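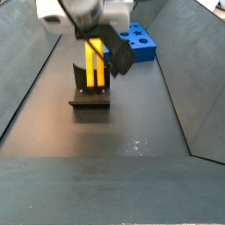
Family member held after crossing at Brasemis: whom should we contact first?

Posted by northfield_family in Travel and Consular Matters
63 views

I am writing on behalf of my household regarding my brother, a citizen who traveled to the Gernovari region in June to work with an aid convoy. According to two news websites, a number of foreigners were stopped at the Brasemis crossing and taken to an unknown location. No government has confirmed the reports. One of the sites states that my brother's nationality is among those held, but it gives no names.

His last message to us was sent on a Saturday evening. His employer, Kuvitz Relief Transport, has told us that it is "aware of the situation" and has provided nothing further. A reporter has also telephoned my parents twice asking for a photograph.

We would be grateful for guidance on which office to approach, what information to prepare, and whether we should speak to the press.

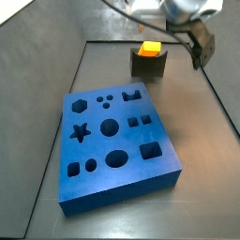
He holds one passport only. He did not register his trip with the embassy before departure, and we are concerned that this may affect the help he is entitled to receive.

3 replies

consular_retired

Please telephone the emergency line of your foreign ministry, which should be listed on its website and is normally open at night. Do not rely on e-mail for the first contact. Failure to register a trip does not ordinarily remove a citizen's right to assistance. It does mean that officials may have no record of his plans, and your family will need to supply them.

Have the following ready before you call:

Full name as it appears in the passport, date and place of birth, and passport number
The date, time and wording of his last message
The telephone numbers and accounts he was using
The name of his employer and of any person who was to meet him
Medical conditions and medicines
Links to the news reports you have seen

Ask for a case number and for the name of the officer assigned. Keep a written log of every call, including calls in which you learned nothing.

You should expect the ministry to say very little in the first days. Where a government has no office in the area, it often depends on another country's embassy or on a relief agency to carry messages, and each step takes time. Officials may also be restricted by privacy rules in what they can disclose, even to parents. Ask whether there is a form by which the family can be named as his contact.
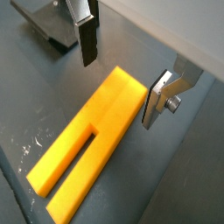

With respect to the press, I would advise your parents to decline for the present and to refer callers to one member of the family. Discuss any statement with the case officer beforehand. Details such as previous military service, religion or personal wealth should stay out of print. The same applies to social media, and relatives should be asked to review the privacy settings on their own accounts.

nimri_crossing_info

I can speak only to the local conditions. The Nimri road was closed for 29 days earlier this year and up to 500 travelers were held back on the far side without telephone service. Several were reported missing and were later found to be waiting at Brasemis. I cannot say whether the same applies in this case.

Kuvitz should have a convoy list. Request it in writing.

plainview77

Contact your elected representative as well. The office can submit an inquiry to the ministry on your behalf. Do not send money to anyone who claims to have seen him, and report any such approach to the police.

northfield_family

Thank you. We have called the emergency line and now have a case number. The officer has asked us not to provide a photograph to the newspaper, and my parents have agreed. We have written to Kuvitz for the convoy list and are awaiting its reply.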